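Rutitz

Tools for cleaning, syncing and replaying two-gripper demonstrations
README, last revised 20 November 2020

What it does

Rutitz takes the raw output of a pair of hand-held grippers and turns it into tidy episodes that a policy can train on. You give it a folder of wide-angle video, motion logs and a calibration file. It gives you back a folder of episodes where every video frame has a gripper pose, a finger opening and a flag telling you how much to trust them. There is also a viewer, a replay planner and a small set of checks that we run on everything before it goes near a robot.

The project started as a pile of scripts that Hawi Negussie wrote in January to stop two clocks from drifting apart. It has grown a lot! The clock code is still the best part of it, and if you only borrow one thing from this repository, borrow that.

What's in the repository

sync/ - lines up the left and right streams
fingers/ - finds the finger markers and works out the opening
track/ - pose estimation for each gripper
episodes/ - cuts long recordings into episodes and writes them out
replay/ - plans arm motion from an episode and checks it for reach and collisions
viewer/ - a plain desktop viewer, keyboard driven
configs/ - one file per rig and one per task family
tests/ - run these before you open a pull request, please

Two names turn up all over the code. Gama is the episode format and Huamán is the replay planner. Herkeo is the sample dataset, described further down.

Installing

You need Python 3.7 or newer, a recent FFmpeg and a C++ compiler for the tracker. Clone the repository, make a virtual environment and run:

pip install -r requirements.txt
python setup.py develop
python -m rutitz.selftest

The self-test processes one short episode from start to finish and prints a line for each stage. If the tracker stage says SKIPPED, the C++ part didn't build. Everything else will still work, so you can get going with the viewer and sort out the compiler later.

A first run

Put a recording in a folder with this layout:

my_recording/
 left/video.mp4
 left/motion.csv
 right/video.mp4
 right/motion.csv
 rig.yaml

Then run the stages in order:

rutitz sync my_recording
rutitz track my_recording
rutitz fingers my_recording
rutitz cut my_recording --task configs/tasks/tabletop.yaml
rutitz view my_recording

Each stage writes its results beside the originals and never touches your source files. You can delete the whole derived folder and start again whenever you like. I do this constantly when I'm fiddling with tracker settings and it has saved me from myself many times.

If you change rig.yaml after tracking, run track again. The stages check for this and will refuse to carry on with stale poses. There's a --force option, but have a good look at the result in the viewer if you use it.

How the fingers stage works

Each finger carries a square black-and-white marker. The detector looks for those markers in the lower part of the view, solves for their positions using the lens model, and turns the distance between them into an opening in millimetres. It's a simple idea and it behaves beautifully once the lens model is right. With a poor lens model it drifts near the edge of the circle, where the picture is squeezed the most.

The tricky bit is that a camera on one gripper can often see the other gripper too, markers and all. Early versions happily picked up the wrong finger and reported an opening that jumped all over the place. The detector now keeps a separate search zone for its own fingers and treats any marker outside that zone as belonging to the other hand. Those outside sightings get saved as well, and the tracker uses them as an extra clue about where the two grippers are relative to each other. Turning a nuisance into a free measurement was a very good day.

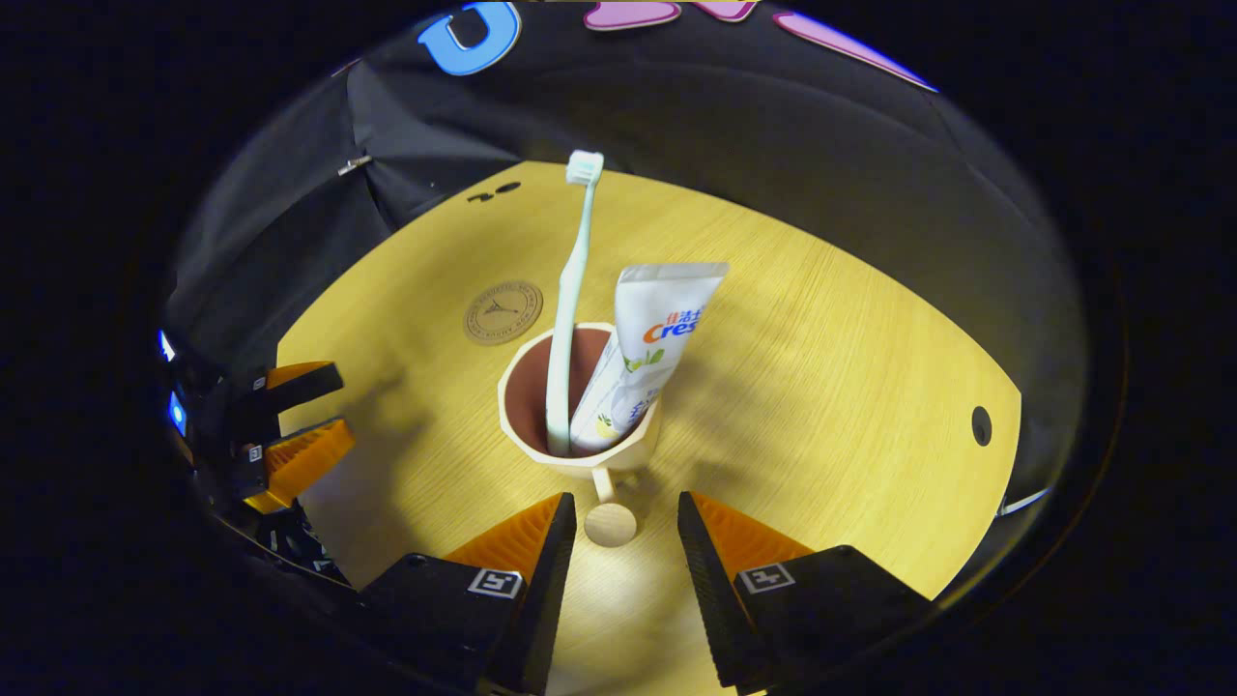
Can the finger opening be used as a gripper command without any smoothing?

It can for slow tasks, but we suggest the default filter for anything quick. The raw opening has a little jitter when a marker is seen at a steep angle, and a stiff gripper will try to follow every wobble. The default filter looks at a short window on both sides of each sample, so it adds no delay to recorded data. For live control you'll want the one-sided version, set with filter: causal in the task config.

The tabletop task family

Most of what we work with is small household things on a table: cups, holders, tubes, brushes, lids. Items standing in an open cup are a favourite of mine as a perception problem. A brush handle is thin, and it leans. A tube is wide from one side and narrow from another. Both can hide part of each other, and the rim hides the lower end of everything. A planner that only knows about the cup will quite cheerfully sweep a finger through whatever is poking out of the top.

Huamán deals with this by growing a tall keep-out shape above any open container it has been told about. The shape is generous at first and shrinks as more views come in. It's a blunt tool, but it's easy to reason about and easy to draw in the viewer, where you can toggle it with the K key.

The settings to know about in tabletop.yaml are:

container_margin - how far the keep-out shape extends sideways, in millimetres
container_height - how far it extends above the rim; start at 200 and come down from there
approach_side - left, right or either
stem_ok - set to true if grasping a container by its stem is allowed
far_hand - what the second gripper should do while the first is busy: hold, retreat or follow

Leave far_hand on retreat until you've watched a few replays. The follow mode is lovely when it works, with both arms moving like they've had a chat first, but it needs good relative poses.

Data card: Herkeo

Herkeo is the sample dataset that goes with this code. It holds 3355 episodes in Gama format, all recorded with hand-held grippers on a tabletop. It's meant for testing pipelines and for small-scale policy training. There are 9 task labels, each with its own config file and a short written instruction.

Fields in each episode

video_left, video_right - circular wide-angle video, stored as recorded with the dark border left in
pose_left, pose_right - position and orientation per frame
opening_left, opening_right - finger opening in millimetres
pose_quality - a value from 0 to 1
cross_seen - true when one camera picked up the other gripper's markers
task - the task label
instruction - the written instruction, in English

Why keep the dark border? Cropping it means choosing a crop for everyone, and people's networks want different things. A mask for the circle is stored once per rig and the loader will apply it, crop it or leave it alone, as you ask.

Splits

Training and test sets are split by recording session, so frames from one sitting never end up on both sides. Please keep it that way if you re-split. A random split by episode gives much prettier scores and tells you very little about how a policy copes with a new session.

Known limits

Lighting doesn't vary much. A policy trained only on Herkeo will probably be upset by strong sun through a window.

Printing on packages appears in more than one script, including Chinese and English. We don't provide text labels, so if you want to study reading packages you'll have to add your own.

Printed details on the tabletop can fool a lazy object detector. We had one that was very confident that a flat round emblem was something you could pick up. Depth from two views fixes it nicely.

Poses are weaker when a gripper stays still for a long time and then moves suddenly. Check pose_quality before you trust the first few frames after a pause.

Force isn't recorded. The opening tells you where the fingers are, and that's as far as it goes.

Replaying on an arm

Run the planner without any hardware first:

rutitz replay my_recording --episode 2 --dry-run

This prints the reach check, the collision check and the largest joint speed. If all three pass, you'll get a plan file. Open it in the viewer and step through with the arrow keys. When you're happy, send the plan to your own controller through the adapter in replay/adapters. There's a template in that folder with the two functions you need to fill in, and it's well commented.

Start at low speed with your hand on the stop button. Plans are checked against the objects listed in the config and nothing else, so a mug you forgot to list is invisible to Huamán.

Common snags

"No overlap between streams" - one of the motion logs was started late or has the wrong time zone. Run rutitz sync with --show-offsets and compare the start times.

"Own finger not found" - the search zone is wrong for your rig. Run rutitz zone and drag the corners until both finger markers sit inside it through a full open and close.

Opening reads backwards - left and right marker numbers are swapped in rig.yaml.

The viewer is sluggish - press H for half-size video. It makes a huge difference on laptops.

Tracker loses the pose near a plain backdrop - dark, plain cloth gives it very little to hold on to. Adding something with clear shapes and strong colour to the background helps a great deal.

Contributing

Bug reports are very welcome, and short recordings that break things are even better. Please include your rig.yaml and the output of rutitz version. For code, open a draft early so we can talk about it before you've polished everything.

Octavio Castaño looks after the tracker and the planner. Hawi Negussie looks after sync, fingers and the Gama format. If you're not sure who to ask, open an issue and tag us both.

Still to do

- causal filter needs proper tests
- keep-out shapes for containers that have been tipped over
- colour-blind friendly palette in the viewer
- loader for recordings with only one gripper
- write up the cross_seen maths somewhere other than a code comment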